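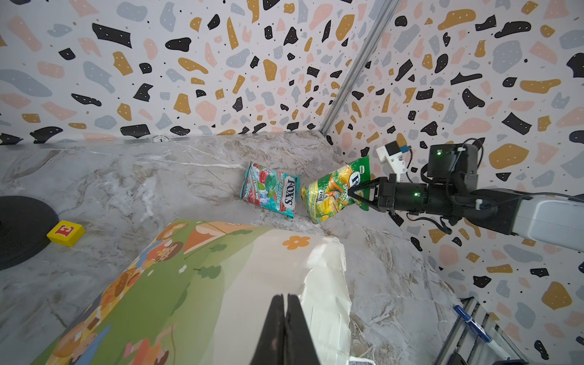

How many snacks fit in one party bag before it stops closing? Three, if one of them is a bag of crisps, and the top still has to be folded twice.

August, 9.40 p.m.

Started on the bags for the camping party after supper. Paper, flat bottomed, with tents and trees and children on the printed side and plain white on the other. They come folded and the creases do not press out. Tried a hand, then a warm iron through a tea towel on the spare one. The iron took the shine off the grass and left the creases where they were, so I have gone back to using a hand.

Packing order, after two trials. Sweets first, upright against the printed side. Crisps second, also upright, with the seam to the back. Anything hard goes in last and down the gap between them. On the first trial I put the hard thing at the bottom and the bag leaned over as soon as I let go of it.

The Fox's Mint Blossom is stiff enough to stand by itself and gives the paper something to lean on. The crisps are mostly air. Kheri Urio says to prick the packet with a pin and tape over the hole, and it does save space, but the crisps will be soft by the afternoon of the party. Left them sealed.

Folding: once over at the top, 2 cm, then again, then a sticker. Plorkwood stickers do not hold on the printed side. They hold on the white. The bags therefore close towards the back, and the children get the picture facing them when they are handed one.

The letter blocks are a nuisance to sort. Each child is to have an initial. I bought a box of 100 from Lenotlow on the assumption that the alphabet would be evenly spread, and it is heavy on vowels. Plenty of E, only two K. Faith Athumani has a smaller set at home and will look through it for another K and a Z. If she has no Z, an N turned on its side will do for a five year old.

9.55. Wiped the marble-patterned top before laying anything else out on it. Pale paper picks up whatever is there, and there was a ring of tea at the far end.

Still to do: names on the white side, in pencil first. Find out from Faith whether the youngest can have mints — if they are too strong for her, swap in the fruit ones from the cupboard. Buy more tape. Ask Kheri for the crate back, as the bags will not travel standing up without it.

Bed at 10.30.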